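Home · Threads · Lists · Log in

Filed under: Food labels & law

Small thread on the Jiltley oat spread business, as I've had a few people ask me what's going on with the tubs.

Jiltley sells a spread made from oats and rapeseed oil. Until January the front of the tub said "Oat Butter". Trading standards wrote to them and said butter has to come from milk, so the word had to go.

Jiltley argued that peanut butter gets away with it. Peanut butter is on the list of allowed exceptions though, along with cocoa butter and a few others. Oat butter isn't on it.

They then tried "Oat B*tter" with a star. That went back as well. The letter said a shopper would still read it as butter, and I think most would.
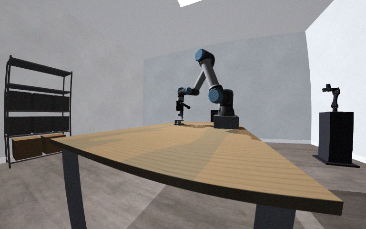
The name they've settled on is "Oat Spread for Bread". The word "dairy-free" has moved from the back to the front, in letters at least as tall as the brand name.

The recipe hasn't changed. I compared an old tub with a new one and the ingredients are in the same order, with the same 2 g of salt per 100 g.

They had more than 900 cases already printed with the old lid. Those can be sold until they run out, but only with a sticker over the name. If your shop has stickered tubs, that's why.

Calus, who make the cashew one, changed theirs without being asked. It's been "Cashew Block" since the spring. Sales seem fine from what my local shop says.

Śliwiński is a different case. Their label is in Polish with an English sticker on the back, and it's the sticker that had the wrong word on it. The importer, Ratow, has to redo it — the maker doesn't.

Shops got seven days to change the shelf tickets. Mine still said "oat butter" on Wednesday, next to a tub that didn't.

If you've got an allergy, read the back as usual. The warning for gluten is in the same place it was.

More when the cheese ones get looked at.

Reply · Repost · Save · Next thread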